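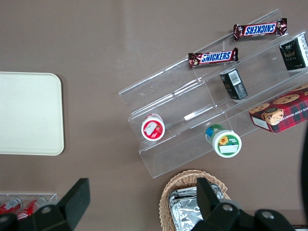

Snickers bars on a clear tiered display stand.

Home | Datasets | Documentation | Contact
Search this site Enter keywords Go

# Atbridge Vending and Kiosk Sales Records

Updated June
Prepared by Lacey Sedgwick, Estska Data Office

## Summary

This dataset contains itemized sales records from 17 staffed snack kiosks in the Atbridge district. Each row represents one completed sale. The records were supplied by Villanueva, the operator of the kiosks, and were cleaned and documented by Estska. The release is intended for teaching and for small studies of retail demand.

## Contents

- `sales.csv` — one row per sale, 3,000 rows per kiosk
- `items.csv` — item codes, categories and shelf prices
- `kiosks.csv` — kiosk codes, opening hours and floor area

Files are encoded in UTF-8 and separated by commas. Prices are given in cents. Times are local and use the 24-hour clock.

## Collection

Sales were exported from the Kustico register system over a period of 90 days. Kiosks that closed for repairs during the period remain in the files, and their closed days are marked in the `status` column. Refunds appear as separate rows with a negative amount and should be matched to the original sale by receipt number.

## Known Issues

Item codes above 900 were assigned by hand at the register and are less reliable than the others. Two kiosks recorded hot drinks under a general code for the first week. Wednesday totals at the rail station kiosk include orders placed by telephone — these carry the flag `T` and may be removed without affecting other fields.

No customer names or card numbers were included in the export. Receipt numbers have been replaced with random values that are consistent across the files.

## Terms of Use

The data may be copied and adapted for noncommercial purposes, provided that Estska is credited. Corrections should be sent to the Data Office with the file name and row number.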